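Lengate's hand grippers get a proper service day at Trasness

7 October 2024

The hand grippers at Lengate have been through a long summer of laundry folding, and last week they finally got the attention they deserved. Two of them went up on the bench at the Trasness workshop for a full service, the first since the pads were changed last December, and both came back moving so freely that the folding crew noticed on the first shirt.

If you have only ever seen these tools in use, the bench is a great place to get to know them. The finger linkages do most of the work and take most of the wear. Every time the jaws close on a sleeve, the pivots turn a little under load, and cotton lint finds its way in behind the caps. It packs down into a gray felt that you can lift out with a wooden pick (very satisfying!) and once it is gone the arms swing as they should.

Cleaning took up the morning. The caps were wiped, the joints brushed out dry, and each arm was moved through its whole travel by hand with the tool held upright, then again with it on its side. One of the pair had a faint catch close to the open end. A second brushing cleared half of it, and a slightly looser pin setting took care of the rest. Oil stays well away from these joints, as the crew learned with a set of pillowcases that nobody wants to talk about.

Next came the pads. The rubber face is what lets the fingers take hold of a single layer of cloth, and it glazes over with use, the way an old pencil eraser does. A damp cloth brings back a pad that is only dirty. A glazed one gets swapped, and left and right are always done together so that both sides grip alike. This time all the pads on one tool were replaced and the other set was good for another season. The new ones are from Matar, a touch softer than the last batch, and first impressions are excellent.

Setting the jaws is the fussy part, and the part the workshop clearly enjoys most. With the fingers closed, the two faces should meet flat along their full length. A strip of thin paper goes between them and is tugged at the tip, in the middle and at the heel. If it slides at one end, the pad is lifted and seated again. After that the tool is opened and closed 100 times, and the paper comes out for another go.

Then it is back to real cloth, which shows up things the paper strip never will. Folded T-shirts make a fine test, with their thick stacked edges and soft corners, and a wrinkled duvet underneath is harder going than any tabletop.
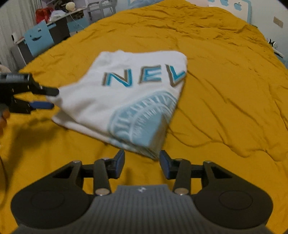 Over at Arholm, where the same model of gripper is in daily use, the word is that a weekly brush-out of the pivots has done more for them than any new part, and that they would rather see crews do five minutes of that than wait for a service day. Lengate is taking the hint, and a small brush now hangs next to the chargers.

A log card goes with each tool from now on, with room for 28 entries, so a catch or a slipping pad can be written down while it is still fresh in someone's mind. The next full service is planned for December, and the workshop is already asking for the most lint-clogged gripper in the building.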